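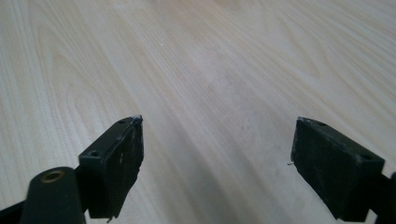 Ramik is a contract assembly and packing company with 173 employees in two buildings. We put together small household fittings, sort and bag hardware, and pack finished sets for shops and furniture makers. For most of our history this was done entirely by hand. Today a growing share of the lifting, placing and sorting is shared with automated stations, and the people who used to do that work all day now teach it, check it and keep it running. Much of the teaching is done with hand-held grippers at ordinary pale wood work surfaces. The black finger pads, each with a pair of screw holes, pick up gray scuffs and chipped tips, and looking them over is part of the job at the start of every shift.

Our history

The company began as a packing room serving a single customer, Weltel, and added assembly work when that customer asked for its wall brackets to arrive in complete sets. The second building, known to employees as Wuisan after the street it stands on, was opened to make room for sorting and storage. It now houses the automated stations, the training benches and the repair shop.

How automation came to our floor

The first station was installed in February, after a long period of discussion with the people whose work it would affect. Nevzat Kaplan, Director of Operations, set one condition at the outset: no station would be switched on until the crew beside it had been trained to stop it, clear it and restart it without calling an engineer. That condition remains in force.

Stations are managed through Tara, our in-house scheduling and training program. Tara records which employees are qualified on which station, assigns teaching sessions, and sets the rotation between hand work and machine work. Employees may view their own records at any time and may ask for a correction in writing.

What has changed for our employees

Repeated lifting and bagging have been reduced, and hand assembly remains a skilled position at the same rate of pay as before. Eighty-four employees have completed the basic station course, and 100 places are funded for the coming year. The course is held during paid hours. Graduates may apply for three positions that did not exist here before: demonstrator, station lead and tool technician.

Demonstrators perform a task by hand with the gripper so that it can be repeated by a station. The work calls for patience and a steady wrist, and many of our best demonstrators came from the packing tables. "They know how a part wants to be picked up," says Lertchai Paisan, who leads the training group. "We can teach the tool in a week. The feel for the part takes years, and they already have it."

Not every change has been easy. Some employees found the early rotation schedule too short to settle into a task, and it was lengthened at their request. Others prefer to remain in hand assembly full time - that choice is open to them, and it has no effect on seniority.

Visits and employment

School groups and job seekers are welcome by appointment. Visitors report to the front office at the Wuisan building, where safety glasses are provided. Open positions are posted in the lobby, and applications may be left at the front desk or mailed to Ramik, P.O. Box 1635.

Page last reviewed June 25, 2018.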